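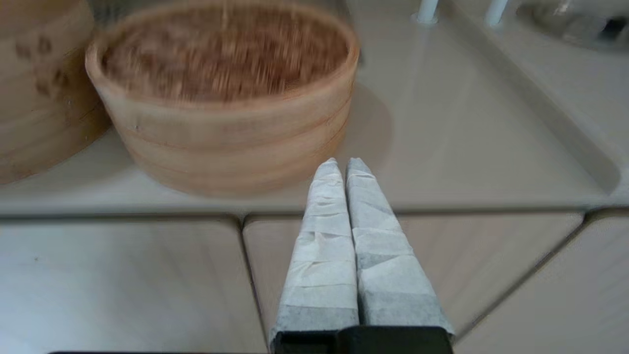
Unstacking is the chore I would use to decide whether a machine is ready for a working kitchen, and my position is that it isn't, for reasons that have little to do with planning or vision. The object I keep coming back to is the round bamboo steamer. Two parallel fingers, even with a white wrapping over them like these, have very little to hold on a curved wall with shallow grooves running around it. Gripping across the full diameter is out for most parallel jaws, so you pinch the rim at one point and the rest of the basket hangs off that point as a lever. A plastic tub tolerates this. A light basket full of dumplings rolls them all to the low side. I'd like to hear from people who have run this kind of task for longer than one afternoon.

fiifi_ametepe

Reply from zamfira_b
Disagree on the rim pinch. If the fingers go in far enough and the grip is made low on the wall, the tilt under an empty basket's own weight is small. We ran 189 lifts of empty baskets on a bench at Sillton in August and dropped 4. All of the drops were on the same basket, which had gone oval. Shape was the variable. Grip position mattered much less than I expected.

Reply from fiifi_ametepe
Empty, though. And what were you counting as a lift? Clear of the tier below, or set down somewhere else and square?

Reply from zamfira_b
Clear of the tier below by a hand's width and held. Set-down was logged separately and it was worse. I don't have that sheet with me. I would not claim it was good.

Reply from akosua.sarpong
Set-down is the whole job. I run a kitchen and I can tell you what a stack does over a service: the tiers are meant to nest, and when one sits slightly off, steam goes out the side and everything above it cooks late. A person feels the basket drop into its seat and gives it a quarter turn without looking. If the machine has no sense of that drop it will let go of a crooked tier and report a success.

Reply from fiifi_ametepe
Agreed, and lids have the same problem in a worse form. A woven lid flexes, the band around it is shallow, and if one side rides up on the rim below you have a gap that the overhead view may not show. The head-height view below has one on the right, the dark woven lid on the short stack, with its right side higher than its left. The middle stack has no lid and a mesh liner in the top basket, and that liner is another item I would not want to pick with parallel fingers. It lies flat on the floor of the basket and there is no edge to get under. 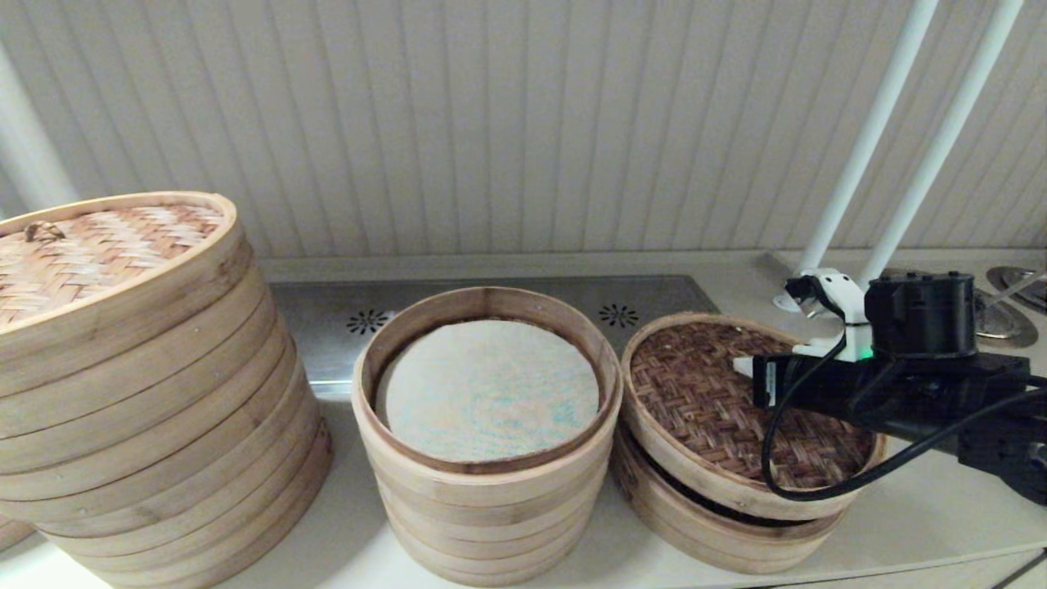
Benedicta Laryea
Detecting a crooked lid is solved well enough if you are willing to spend the time. Press down lightly at two opposite points and compare heights. If they differ, lift and try again. We do the same check on covers for parts bins at Plasik, with an ordinary arm and no tactile sensing, and it has run over 621 covers without a person stepping in. The cost is cycle time. On a shop floor I can hide that behind another operation. In a kitchen at the dinner rush I doubt you can.

Reply from akosua.sarpong
You can't. Also your bins don't drip. Bamboo that has been over water for an hour is slick and heavier, and the tiers stick to each other. Pull up one and two come.

Reply from fiifi_ametepe
Two coming up together should at least be visible in the wrist load, if the arm reports it.

Reply from zamfira_b
Only if you know the weight of one. With food in it, you don't. A camera check after the lift is cheaper – look at the side and see how many bands are in the air.

Reply from fadwa.benkirane
I think the thread is testing the wrong end. Nobody needs a robot at the stove during service. After closing there are stacks of baskets to take apart, rinse, and leave open to dry, and that can take all night. Slow is fine. Empty baskets only, so Zamfira's numbers apply more or less directly. If it gets through 100 baskets by morning and leaves the oval ones in a pile for a person, I would pay for that.

Reply from akosua.sarpong
I'd take that too, with one condition. It has to keep each lid with its size. We have three sizes that look the same from above and a mixed set wastes twenty minutes of prep.

Reply from Benedicta Laryea
Mark the bands. A printed tag on the side of every tier and lid, read before the pick.

Reply from akosua.sarpong
Tags on bamboo last about a week in steam. We tried them from Strobel for stock rotation and they curled off. Burned marks would hold.

Reply from fiifi_ametepe
Fine, I'll narrow my claim. Loaded baskets during service: no, and I haven't read anything here that moves me. Empty baskets overnight: plausible, pending set-down figures. Zamfira, if you find that sheet, please split it by whether the tier below was seated first. A bad base will make every placement on top of it look like a gripper fault.

Reply from zamfira_b
Will look. I know the oval basket is in there several times, so I'll list it on its own row.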